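4. Setting up the sorting table

Right, you've got your boxes in from the car and the kettle's on, so let's get the table ready. I do this bit the same way every time, and I've written it down because Fenna asked me to and because I was off in November and came back to buttons in the sugar bowl.

4.1 Before you start

You'll need the table by the window, one of the shallow beige trays (they live on the shelf under the till rolls), a soft cloth, a pencil and a pad of Jedungate slips. If the slips have run out, plain paper cut into quarters does nicely.

1. Wipe the table with a damp cloth, then go over it with a dry one. Don't use the spray from under the sink, it leaves a film and the small stuff sticks to it.

2. Take everything off the left half, your mug included. I know! I've moaned about it too, but one knock and you're picking beads out of the carpet till teatime.

3. Check the tray. Run a finger along the inside of the rim, all the way round, and tip out anything left behind from the last lot.

Note: if you find a stray, pop it in an envelope and write the tray number on the front. Saqib goes through the envelopes when he's in.

4. Put the tray down flat on the right-hand side and leave the middle and left of the table clear. If you're left-handed, swap it all over (Reda does, and he's quicker than me).

5. Press gently on each corner in turn. If the tray rocks, there's something underneath, so lift it and look.

CAUTION: Never slide a full tray across the table. The rim is low and things hop over it. Pick it up with both hands, or better still empty half of it first.

4.2 Filling the tray

6. Open one bag at a time and pour from low down, with the mouth of the bag nearly touching the floor of the tray. Stop when the bottom is just covered. You want to see tray between the pieces.

7. Spread them out with the side of your hand. Pull the odd ones over to the corner nearest you and leave the rest where they are for now.

8. Write the slip before you sort anything. Bag number top left, your initials top right, that's all. The Zuccaro lot already had numbers up to 3,873 when it came to us, so carry on from there and please don't start again at one.

9. Sort on to the bare part of the table in little heaps, working away from the tray. I stop at 12 heaps, as any more and I lose track of which was which.

Note: metal buttons with a sharp shank go in the tin, even if they match a heap. 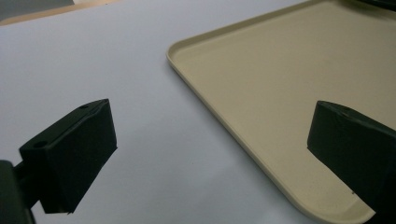
4.3 Packing up

10. Sweep each heap into its own bag with the edge of a slip, then drop the slip in after it. Squeeze the air out and seal it.

11. Give the tray a wipe and put it back on the shelf, upside down so it doesn't gather dust. The full bags go in the crate marked Ravetico, and Nawal will fetch it from there.

Questions about this guide: ask Abdelilah Zerouali at the front desk | © Clornine Haberdashery Exchange | Back to top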